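Workshop notebook, Custside bench
Nov 23, 2022
Humidity, hide glue, and the harmonium that will not stay in one mood
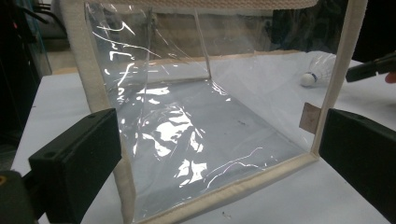
Clear box with the fabric edging, open side toward me. Glare courtesy of the overhead light.

Picking up where Monday's page stopped, which was in the middle of a sentence about pallet leather. I have no idea how that sentence was meant to end. It began "the leather is fine if" and I would pay good money for the rest.

State of play on the Skosholm harmonium. Reed pan is out and on the long bench. Bellows are off. Case is in the corner under the blanket, being leaned on by everybody. 84 reeds cleaned, tongues only, with the soft brush and nothing wet. Two of them were silent when it came in. One had a dead moth in it and now speaks beautifully. The other has a crack at the root and will never speak again, so I've pulled it and sent a tracing to Sadeghi, who claims to have a drawer of donors from the same maker. Sadeghi has claimed many things about that drawer. I've never been allowed to look inside it.

Glue. I started the hide glue at eight and had it at working temperature before nine, then got a phone call, and came back to something you could sole a boot with. Second pot was better. Notes for next time, again, because apparently writing them down in March and in August wasn't enough:
Soak the granules overnight, cold.
Keep the lid on the pot.
Don't answer the phone.

The trouble is the room. Heat came on in the building last week and the hygrometer by the door dropped like it had been insulted. The one by the window disagrees with the one by the door and always has. Joaquín says to average them. I say that averaging two liars gives you a third liar. We've had this conversation every fall since he started here and I think we both look forward to it.

What matters is that the soundboard moves. I scribed a pencil line across the repaired seam last Thursday and by this morning the two halves of the line no longer met. Small, but I can catch it with a fingernail. If I glue the cleats now, with the board dry and shrunk, it'll go back to the owner's damp front room and push itself into a hump by spring. If I wait for the board to settle I'll still be waiting when the next heating season starts. Compromise: board goes in the back room with the door shut and two pans of water, and I leave it alone through the weekend. Leaving things alone is the hardest part of this trade and can't be invoiced.

Bellows cloth. The old cloth is rubberized cotton from some past repair, gone stiff and shedding black crumbs onto everything, including my lunch. The roll from Protik arrived and is thinner than the swatch they sent. I held the two against the window together and the new stuff lets pinpricks of daylight through. The swatch doesn't. I've written to them in what I consider a friendly tone. Joaquín read it over my shoulder and asked whether I wanted to sleep on it. Sent it.

In the meantime, tested a patch of the new cloth anyway, glued over a frame with the small pump on it. It leaks. Not badly, but a harmonium is a machine for noticing leaks. You sit down, pump, take your feet off, and count how long the note lasts, and every tiny hole in the thing gets its vote. The old cloth, crumbs and all, held longer than the new. I could double it up, but then the folds get fat and the bellows won't close flat. I could also coat it, and I've seen coated bellows, and I've seen what they look like in ten years, because they are on my bench right now.

Bendik Ljungberg stopped in with his autoharp and stayed through coffee and most of a cake. He thinks I should replace the cloth with pneumatic leather all around. Pneumatic leather all around would cost more than the instrument, and I pointed that out. He said that was no reason. Bendik has never had to write an estimate. His autoharp has a string missing and a chord bar felt coming off, and I said I'd look at it in December, knowing full well what December looks like.

Estimate business. The owner rang and wants to know if the 1088 I quoted includes tuning. It does not. It says so on the estimate, on its own line. I explained that tuning a reed organ means filing brass off one end or the other of every tongue, and that it should wait until the bellows are tight or I'll be tuning to a leak. Long silence. Then he asked if he could just have it "a bit in tune." I said a bit was what it was now. We settled on 200 for the worst octave and a promise that he won't play it next to a piano.

Case work. Found the fretwork panel behind the music desk has been backed at some point with a scrap of curtain, and under the curtain a second scrap of a different curtain. Saved both. The silk that ought to be there is long gone, but one tack still holds a thread of it, a dull green. Put the tack and thread in an envelope, wrote on the envelope, and then set the envelope down somewhere. It'll be in this room.

Stop faces: four of them are legible, one has been rubbed blank by thumbs, and the one marked Vox Humana is attached to nothing at all. I traced the rod back and it ends in air behind the swell. No sign there was ever anything on the other end. I've decided to leave it. Somebody has been pulling that stop with great feeling for a hundred years and it isn't my place to interfere.

To do, in the order I'll avoid them:
Chase Sadeghi for the donor reed.
Hear back from Protik, or don't.
Pallet springs, check tension on the low end. One felt soft.
New pans of water for the back room. Joaquín, please don't put your paintbrushes in them.
Find the envelope.
Order granules. What's left in the jar will do one more pot, and I know what happens to pots.

Later, before locking up: checked the pencil line with the door shut since lunch. Still off by the same amount. Put the lamp out and left it alone.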